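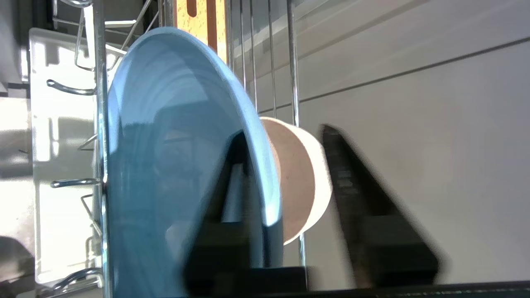 Notes for the Greenwood Lab Visit

Please read these before we go over to Greenwood on February 20, 2023. Marjorie Treloar will run the demonstration, and I can't wait for you to see it (I've been twice and would happily go again!).

The task is clearing a dish rack. Sounds dull, but it's a wonderful problem. A plate standing on its edge leaves very little to hold, so the two fingers have to go one on each side of the rim. Glaze is shiny, chrome wire is shiny, and both throw highlights that confuse a vision system. Then there are the neighbors: another dish can sit right behind the plate you want.

What to watch for

The view from the wrist camera. Ask yourself what the robot can see of the rim just before the fingers close, and what the fingers themselves hide.

Grip force. Too little and the plate turns, too much and it chips. Compare with the Tirnora reading from November, section 4.

The path out of the rack. Which way would you pull?

Afterward

Write up one grasp in 200 words, with a sketch showing where the fingers touch. Stuart Pilkington will collect these in Room 49. Rough drawings are fine, but label the contact points.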